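# Borurton Night Lighting

*v22 – July 18, 2018* 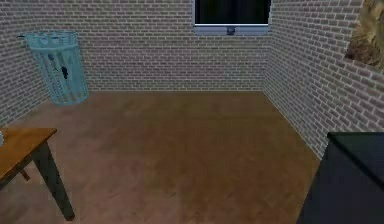 *Brick walls, wooden floor, dark window.*

Right, so this is my little lighting mod for Usta, and it only touches the hours after sunset. I'd been playing the Corndale campaign for months and the nights always looked far too blue to me, like someone had left a telly on behind the hills. I wanted proper murky darkness with warm lamps in it!

## What it changes

- Night sky colour and moon brightness
- Street lamps in Borurton and Corndale (warmer, and they fade out over a longer distance)
- Headlamp glow on the Paterson truck, both the early and late models

Daytime is left alone. So is the weather, although fog picks up a bit of the lamp colour now and I rather like it.

## Installing

Drop the `night` folder into your `mods` folder and say yes when it asks about overwriting. If you've got another sky mod, load mine after it. To get rid of it, delete the folder and clear your shader cache (the game rebuilds it next time you start, so expect a slow first load).

Old saves are fine. I've been using one from March the whole time.

## Known niggles

- Lamp 1161, by the Corndale ferry, still flickers when you drive past quickly. I've had three goes at it.
- With field of view set above 91 the moon gets a faint ring.
- Doesn't work in split screen yet, sorry.

## Thanks

Teodor Furtună let me use his lamp textures and put up with a lot of messages about fog. Please ask him before reusing them elsewhere. Everything else in the folder is mine, so do what you like with it, and send me screenshots if you make something nice!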